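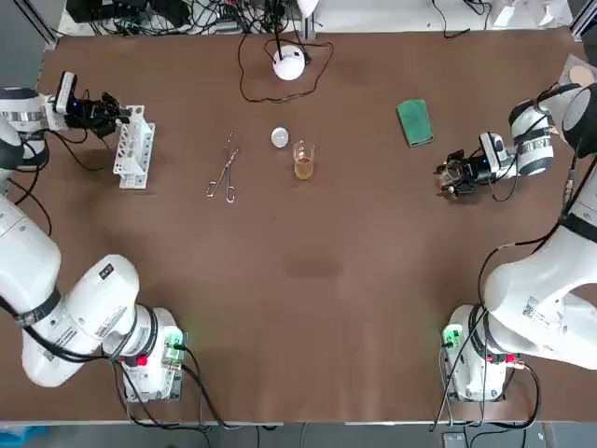

I've been meaning to write this post since May, and every time I sat down to do it I found another bug that changed what I wanted to say. So I've given up waiting for the code to be finished (it won't be) and I'm going to tell you where the two-arm planner has got to, with a cup of tea beside me and the tests running in the other window.

If you read the last one you'll remember I was very pleased with myself for getting both arms to share a single planning scene. Before that, each arm had its own planner and its own idea of the world, and a little script of mine called Draltent sat between them deciding who was allowed to move. It was a traffic light, really, and a slow one. One arm would go, the other would wait, and a job that ought to have looked like two hands working together looked like two people being terribly polite in a doorway.

The shared scene fixed that and promptly gave me a new headache. With both arms in the same problem you're searching a much bigger space, and the first version took so long to plan that I could wander off and water the plants. Lesego Mabuza had a look at it over lunch one day and asked why I was checking every link against every other link at every step. I didn't have a good answer! Most of those pairs can never touch. Her suggestion was to sample a lot of poses, note which pairs never come near one another, and drop them. I had 625 pairs on the list when I started and 29 when I'd finished, and the planner felt like a different program.

The cables are still the part I like least. The planner knows nothing about them. It thinks an arm is a set of tidy capsules, and then the real thing has a loop hanging off the wrist that swings wherever it fancies. I've put a fat invisible sleeve round each forearm, and a margin on the wrist cameras too, which makes the arms a bit timid near each other but does let me sleep.

Perception has been the other half of it. The test rack is easy enough, nice big shape, lots of holes for the fitting to grab on to. The forceps are horrible. They're thin and silver, and the depth reading along the tips comes and goes as the light changes, so the estimate used to flip end for end between one reading and the next. Jhosep Bedoya got me to stop trusting depth there at all and fit the outline from both wrist cameras instead, then hold on to the previous answer unless the new one is clearly better. I ran 100 replays of old logs through it last night and the flips have gone from those. The beaker is next on my list, and being clear glass with liquid in it, it has opinions of its own. At the moment I look for the amber level and guess the rim from that, and I know perfectly well that'll fall over the day somebody fills it with water.

The commit that merged all this came to 2234 changed lines, for which I've apologised to Zoi Petridis, who has to review it. She's asked for it in smaller pieces and she's quite right, so that's my evening.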